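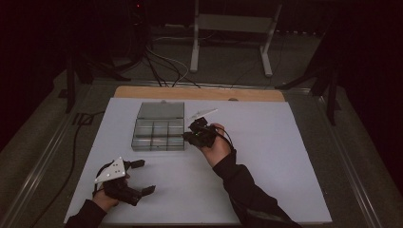 Workshop tips: keeping your tracking and planning software happy

I've spent far too many evenings on the software side of my little workshop robot, so I thought I'd put the things that saved me time in one place. Most of them cost nothing.

Start with a plain background. My marker detection went from patchy to rock solid when I cleared everything off the bench and worked on plain white board. It does bounce light though, so if your markers keep dropping out, turn the exposure down before you start fiddling with the detector settings. I wasted a whole weekend doing it the other way round!

Measure your printed markers with a proper ruler and type in the size you measured. My printer shrinks everything a touch – not enough to notice by eye, plenty to make the gripper close on thin air.

Clear plastic is a pain. Depth cameras look straight through those little see-through compartment boxes, and you get a cloud of rubbish where the lid ought to be. I gave up and put the box into the planner by hand as a simple block, with the open lid as a second block behind it. If you're sorting screws, save each cell as an offset from one corner of the box, then you only have to fix one number when it gets nudged.

Do a slow run first. I keep the speed at 30 per cent for the first 3 goes after any change to the code, however tiny.

Logs: I cap mine at 4000 lines and start a fresh file. Anything longer and I never read it. I use a small viewer called Makotus, which is ugly but opens in a blink. Stoto is prettier and has a nice timeline, only it sulks if two clocks don't match, so sync them before you record.

Name your saved poses after what they're for. "Above box, lid open" still makes sense in October. "Pose new new 2" doesn't (yes, I have one of those, and I'm scared to delete it).

And cables! Put them in the planner too, as a fat no-go strip down whichever side they hang. Mine was missing for months, and the arm found the cable before I did. I've still not settled on how wide to make the strip, so if you've got a figure that works, do send it over.

Gurkia Workshop Notes | Contact | © 2021 | Back to top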